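居家互助 > 洗晒收纳 > 叠衣

没有叠衣台,在床上叠T恤总是歪,布面一拖就起皱,怎么办?

Nives Piras 发布于 2022年4月6日 星期三
浏览 710 回答 3

搬家以后房间小了,放不下桌子,洗好的衣服只能在床上叠。床上铺的是一条薄棉床单,底下是比较软的床垫。现在遇到这些麻烦:

一是T恤摊开以后,我一拉衣角,底下的床单跟着走,皱成一道一道的,衣服也跟着斜。等我把床单拉平,衣服又乱了。

二是从洗衣机里拿出来的衣服经常是拧着的,袖子塞在里面,找领口要找半天。深蓝色的那几件更难,领口和下摆颜色一样,光线不好的时候要翻来翻去地看。

三是叠完的大小不一样。我用的是Skallo的抽屉,里面那种窄格子,叠宽一点就塞不进去,叠窄了又倒。

试过在床上垫一块硬纸板,太滑,衣服在上面跑。也试过网上卖的叠衣板,叠得倒是齐,可板子自己没地方放,用了一阵送人了。蹲在地上叠也不行,膝盖受不了。

想问在床上叠衣服的人,底下垫什么好?拧着的衣服从哪里下手?尺寸怎么统一?不想再买大件,小东西可以考虑。

补充:床长的一边靠墙,只有外侧能站人。衣服主要是T恤和薄长袖,没有衬衫,裤子我都是挂着的。

Primo Fiore
2月起就没再叠过衣服,全挂起来。买一根伸缩杆,衣架统一用细的那种,一个人的T恤占不了多少地方。省事。

 Nives Piras 回复 Primo Fiore:租的房子,墙上不让打孔,伸缩杆撑不住那么多衣服。而且针织的挂久了肩膀会鼓出来两个包。

 Primo Fiore 回复 Nives Piras:那就换宽肩的衣架。

 Nives Piras 回复 Primo Fiore:宽肩的就更占地方了……还是想叠。

Gerardo Bellini
我家三口人的衣服都是我叠,一直在床上叠,说说我的做法。

床单会跑,多半是床单太薄太滑,床垫又软。手一按下去就是一个坑,布往坑里走,自然就皱。我在床单上面另外铺一条厚一点的布,用的是一条旧的Beaulieu桌布,斜纹棉,有分量,摊开就趴住了。四边不用都塞,把靠墙那边塞到床垫和墙的缝里,外侧这边垂下来就可以。你往自己这边拉衣服的时候,靠墙那边是固定的,布走不了。

毛毯我也试过,不推荐。毛毯太涩,衣服翻面的时候粘着不动,深色衣服还沾毛。

颜色上,垫布别跟衣服一个色。我原来用的是深灰布,叠黑袜子简直是找东西。后来换成浅一些的,看得清楚很多。

尺寸统一这件事,最简单的办法是剪一块硬卡纸当样板,宽度比抽屉格子小一点点。衣服正面朝下,卡纸放在领口下面正中间,两边折过来压在卡纸上,抽出卡纸,再从下往上对折。叠熟了卡纸就不用了,手上自己有数。格子的宽度你自己量,每家抽屉不一样,别照抄别人的数字。

还有个小习惯:同一类的放在一起叠。一会儿叠T恤一会儿叠毛巾,手的节奏就乱了。我是先把长袖全挑出来放到枕头那边,叠完短袖再叠它们。

袜子不要卷成球,袜口会松。这个跟你问的没关系,顺便说一句。

 Nives Piras 回复 Gerardo Bellini:靠墙那边塞进去这个我今天试了,确实好很多。卡纸我用鞋盒盖剪的,略微软了一点。

 Gerardo Bellini 回复 Nives Piras:鞋盒盖可以剪两层粘起来。或者用旧的硬壳文件夹,那个边是直的。

 Elisa Dal Bello 回复 Gerardo Bellini:请问桌布会不会掉色染到白衣服?

 Gerardo Bellini 回复 Elisa Dal Bello:洗过很多次的旧布不会。新布先单独洗,洗的时候放一块白布头进去,白布头不变色就能用。没晾干的衣服别放上去叠,也别堆。

Vittoria Ferri
前面说了垫布和样板,我补充拧着的衣服怎么理,还有床面本身怎么收拾。我这里洗衣机就挨着床,衣服从机器里出来转身就到床上,该晾的晾,晾完的也是回到同一张床上理,所以这套动作做得比较多。

先说床面。

软床垫加绗缝被,看着平,其实不适合叠衣服。绗缝的线把被面分成一块一块鼓起来的小包,T恤放上去,折线会顺着鼓包拐弯。在被子上只适合把衣服先理开,真正折的时候要换到平整的布面上。如果嫌被子搬来搬去麻烦,就把被子对折推到床尾,留出一半床面。

布面我喜欢偏绿偏黄的颜色,卡其、橄榄绿这一类,白衣服和蓝衣服放上去都分得清。料子哑光一点好,反光的布在灯下看不出衣服上的褶。铺的时候从靠墙一侧开始,手掌从中间往两边推,把大的鼓起推掉就行。小褶不用管,布总会有一点软褶,压不死的,为它花时间不值得。

然后是理衣服,重点在顺序。

第一步,别急着找领口。先找任何一条硬边,下摆的双线、袖口、领子都算。捏住一条硬边提起来,让衣服自己往下垂,拧着的部分多半会松开一圈。松不开就换一条硬边再提。我见很多人是把衣服整团放在床上,用手指头往里抠,越抠越紧。

第二步,一只手捏住一角不动,另一只手沿着边往外捋,捋到对面的角,两手往两边轻轻带。注意是轻轻带,针织的东西横着使劲拉会变形,领口尤其容易拉松。拉到布面上没有明显的绳状扭纹就够了。

第三步,放下。放的时候让远端先落到布上,再把近端放下来,中间的空气会往自己这边跑。两头一起放,中间常常鼓着一块。

第四步才是找正反面、找领口。深蓝的衣服分不清,就摸。领口是罗纹的,有弹性,下摆是平的。水洗标一般在穿的人左手那侧的侧缝上,也有缝在后领的。实在懒得摸,就在后领里面缝一针浅色的线,一针就行,外面看不出来。

第五步,两只袖子往外拉出来,理到和肩线接着。这时候衣服可能有一侧堆得高,通常是领口或者袖子底下还压着一层。别直接按平,按平了就是一道死褶。掀开那一侧,把里面那层抽出来,再盖回去。

折的方法我跟上面Gerardo Bellini说的差不多,只有一点不同,我不用卡纸,直接在墙面这边找参照。衣服的肩线和床靠墙的边平行,折出来就是正的。你是长边靠墙,正好可以用。不过垫布靠墙那条边经常是波浪的,不要拿布边当直线,要看墙根。

抽屉格子窄的话,对折以后再折三折,竖着放。我用过Jerby的布格,软边的,衣服少的时候会倒,中间塞一本书顶着。后来换成Kornik的硬纸盒,没有这个问题,缺点是怕潮。

最后说收尾。叠好的别马上堆在床的中间,床垫软,堆高了会往一边歪。放在靠墙那头,或者直接进抽屉。床上的手机、充电线先拿走,我有两次把线叠进衣服里了,找了一晚上。垫布用完抖一抖,抖完对折挂起来,下次打开只有一道折痕,比团着塞柜子好用。

晒过头的衣服发硬,叠之前用喷壶在空中喷一下,等一会儿再理,比硬拉省力。但是不要喷完马上叠进抽屉。

图放在下面,衣服是蓝色那件,布面和绗缝被都有。
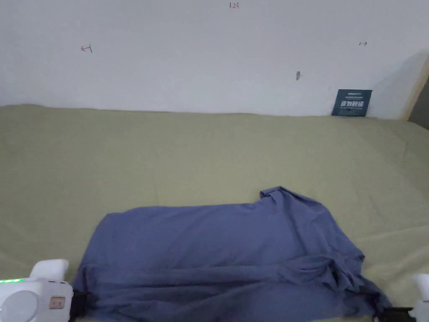
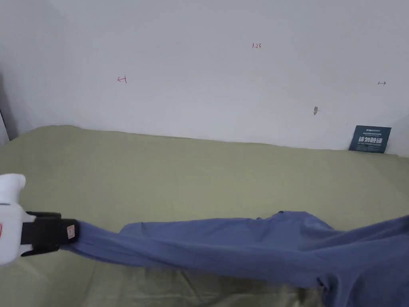
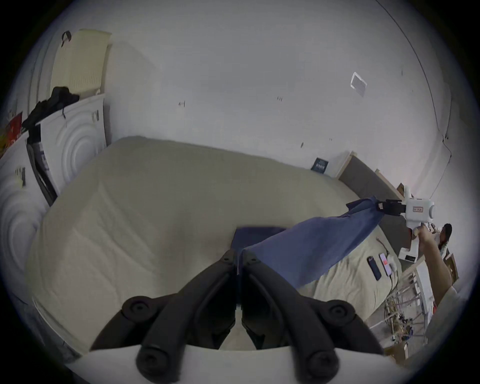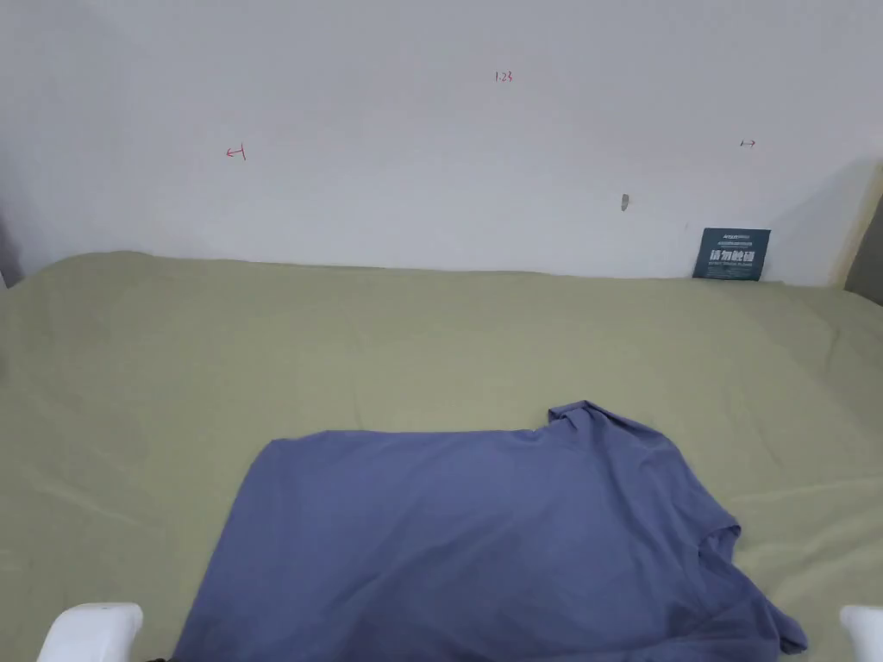
本回答 1,451 字 · 阅读 5 分钟

对照着说两句。第一张里衣服的上边已经比较直了,右边还有一个角堆着翘起来,就是第五步说的要掀开重理的情况。第二张里衣服有一头还拧成窄窄的一条,往右才摊宽,这种时候不要开始折,回到第二步。奶白色的绗缝被在第三张,洗衣机也在那张里,离床多近能看出来。最后一张是衣服大致摊平在布面上,布的左半边和中间有些浅褶,我说的小褶不用管,就是这个程度。

 Nives Piras 回复 Vittoria Ferri:谢谢,写得很细。我之前就是放成一团用手抠。提起来让它自己松这一步,晚上试了几件长袖,有一件还是缠着,其余的都开了。

 Vittoria Ferri 回复 Nives Piras:缠着的那件看看是不是袖子翻在里面了。袖子翻进去的话提多少次都没用,要先把手伸进袖筒把它掏出来。

 Elisa Dal Bello 回复 Vittoria Ferri:床垫特别软的,布下面要不要再垫一层?我家那张一坐就陷。

 Vittoria Ferri 回复 Elisa Dal Bello:可以在布下面放一块薄的瑜伽垫,纹路朝下。别用太厚的泡沫,按下去一样会陷。还有就是站着叠,身体不要压在床边上,床边一塌,整块布都往你这边滑。

 Primo Fiore 回复 Vittoria Ferri:一件T恤要走五步,我还是挂着。

 Gerardo Bellini 回复 Primo Fiore:做熟了没有那么慢,大部分衣服提一下就开了,后面几步用不上。

 Nives Piras:垫布先用家里一条旧窗帘代替,靠墙那边塞好了,厚度刚好。抽屉格子重新量过,之前样板剪宽了,改小了一点。还剩长袖没叠完,袖子是先折进去再折两边,还是两边折完再放袖子?

 Gerardo Bellini 回复 Nives Piras:先折一边,袖子顺着往下放平,再折另一边,袖子同样往下放。袖子别交叉压在中间,那里会鼓,竖着放的时候盖子关不上。

 Nives Piras 回复 Gerardo Bellini:明白了,周末把剩下的叠完。

提问者已采纳 Vittoria Ferri 的回答 · 4 人觉得有用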